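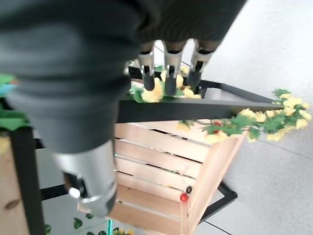

Artificial flower

Artificial flowers are copies of real blooms made for decoration, and people have been making them for a remarkably long time! Silk, paper, wax and even feathers have all been used.

Making

Petals are cut, dyed and pressed into shape, then fixed to a stem. The Kimik workshop in Bodia is known for its yellow blossoms - a single large spray can hold 300 petals in 7 shades.

Care

Dust is the main enemy. A soft brush works wonderfully on most kinds.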